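A Small Fridge, Kept Simple

Bernadette Lynch has run the break room at the Cronin building in Skosetville for six years. It is a narrow room with a two-door refrigerator, a white table next to it and very little else. She looks after it between her other duties in the front office, and she has opinions about how a shared refrigerator should be kept.

"People put things in and forget them," she said. "That was the whole problem when I started. You couldn't get a tray of ice in the freezer."

Her first change was to clear everything out once a month. Her second was to stop treating the freezer as storage. Food that needs to stay frozen for more than a few days now goes home with the person who brought it.
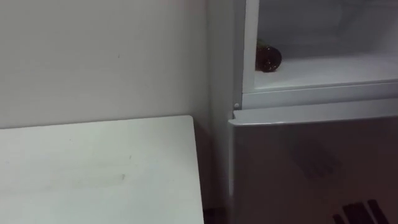 "I would sooner have space than a rule sheet," Lynch said. "If you open the door and see right away what's in there, you take your own things out. If you have to dig, you leave them."

She wipes the shelves with warm water and a little baking soda, and she does the door gaskets with an old toothbrush. The job takes her 19 minutes on a good day. She has timed it.

The table matters as much as the refrigerator, in her view. Before it came, people held their lunch in one hand and moved other people's containers with the other. Spills were common. Now they are asked to set things down first and then open the door. The top has picked up scuffs and smudges, and she has given up trying to get all of them out.

"It's a work surface," she said. "I clean it, but I don't fuss over it."

Drinks are the other half of the job. Staff bring in bottled tea and water by the case, mostly in August, and the cases used to go straight into the refrigerator. Each person may now keep four bottles cold at a time. 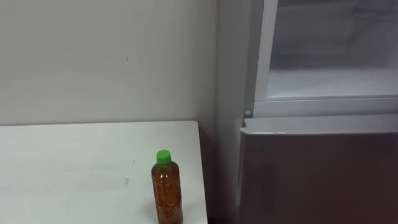
Why not let people fill the shelves if there is room? Lynch said a packed refrigerator is hard to clean and hard to share, and the person who comes in last finds no place for a sandwich.

She also asks that bottles with loose caps stand upright. A bottle of tea once leaked on its side over a long weekend, and the drawer underneath had to be soaked in the sink.

Lynch came to Skosetville from a larger office in Wurndale, where the kitchen had two refrigerators and a sign-up chart for cleaning them. She did not bring the chart with her. She did bring the habit of keeping the doors bare, with no magnets, menus or notices.

"Paper on a fridge gets greasy and then it stays there for years," she said. "If I have something to say, I send a message."
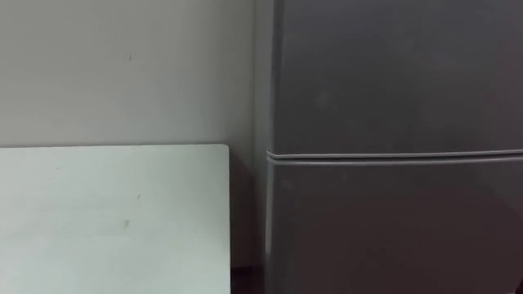

Kombridge would like at least a shopping list on the door, and has told Lynch that a message is easy to miss by lunchtime. She has heard the argument before and has not changed her mind.

What she does plan to change is the gap beside the table. Crumbs fall into it, and her broom is too wide to reach them. She has been looking at a narrow brush with a long handle, and she may move the table out a little at the next monthly cleaning.

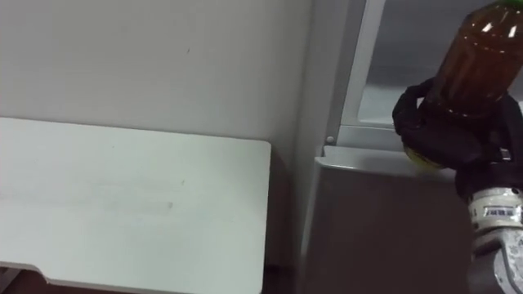 The table and refrigerator in the Cronin break room, Skosetville.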